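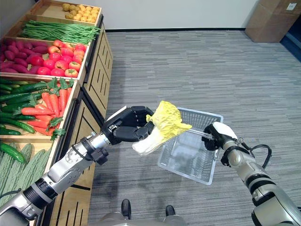

How does a robot learn a task that has never been written down as a set of rules?

A person performs the task through the robot, many times over, and the robot's software is trained on the record of those performances.

At the Drindness laboratory of the Wotovier Institute, this work takes the form of grocery shopping. An operator seated in the next room wears a headset and holds a controller in each hand. The robot's arms follow. Cameras and joint sensors store every movement, along with the pauses and corrections that come with it.

The shop is a tiered wooden stand filled with artificial produce. Tomatoes share a tier with sweet potatoes, and carrots lie beside cucumbers. Artificial goods keep their shape through months of handling, which allows the institute to compare a session from June with one held in the fall.

Each arm has its own duty. One ends in a black hand with jointed fingers, used to pick up the goods. The other carries a gripper, which holds the handle of a gray mesh basket. Napa cabbage is among the harder items on the list. The operator must take it near the pale stalk, clear of the ruffled leaves, and bring it over the open basket while the second arm holds steady.

New operators train for two weeks before any of their sessions are kept. The most common fault is haste. A person reaching for a vegetable at home feels the contact and adjusts without thought – an operator has only the view in the headset and must learn to slow down before the fingers close.

The current program, named Narna, covers 13 kinds of grocery task. Each is demonstrated 51 times by every operator, with the goods rearranged between sessions. Sessions are limited to 40 minutes, as tired operators tend to repeat the same reach whatever the position of the item.

Recordings are reviewed with Bellini, the institute's in-house labeling tool. Reviewers mark the start and end of each grasp and set aside any session with a lost signal. Dropped items are kept when the operator recovers them. The next group of operators begins training after the winter recess.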